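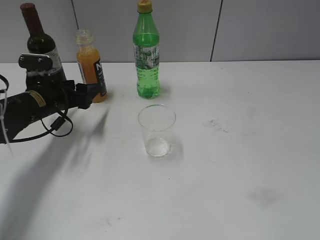 Saturday, bottles and the glass again

Picked up where Wendell left the pour-scene branch. Goal for today was getting Flavlow (the segmentation node) and the Szabo planner to agree about what's on the table, and in particular about the juice bottle, where the planner kept rejecting approaches from the left. The wine bottle sits right beside it, so I'd been blaming clearance. Nope! The collision padding was being applied twice, once in Flavlow's export and again when Szabo loads the world. Took it out of the export. Seven of the old rejected goals replayed in sim now, and they all plan fine.

Also bumped the planner timeout to 3 seconds while I was in there. Wendell, put it back if you hate it.

The clear tumbler is still the headache. Depth goes straight through the walls and lands on the tabletop, and the little bit of liquid in the bottom throws a highlight that Flavlow loves to call its own object. I turned the highlight filter up until that stopped, and then the dark scuff to the right of the glass started coming back as an obstacle (sigh). Wiping the table would be cheating, I want it to cope with smudges.

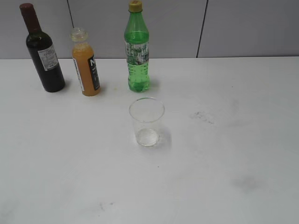 Masks, second try

Went back to the default filter and let the rim do the work: fit an ellipse to the rim, drop a tapered cylinder down to the table plane, ignore whatever depth says inside it. So much nicer. The cloud for the green soda bottle came out at 3,002 points after cropping and the tumbler at 977, and most of those 977 are rim, so the fit has something to hold on to.

The scuff is still there as a weak blob when the glass is next to it. Height threshold kills it in the planner world but it shows up in the viewer and is annoying. Tried the same config with the glass on the other side of the scuff, with a much wider gap to the soda bottle:
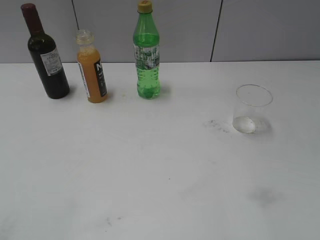

Glass over to the right, smudges now on its left. Same config as the second try.

Rim fit held in this layout too, no retuning. The yellow cap is right up at the top of the view, so Flavlow guesses the soda bottle's height from the body and I don't trust the number.

To do:
Pad once, in Szabo only, and write a test for it
Tilt the camera up a hair, redo extrinsics
Ask Wendell if the Drundarard logger can save masks next to the clouds
Try the rim fit with the glass tucked behind the juice bottle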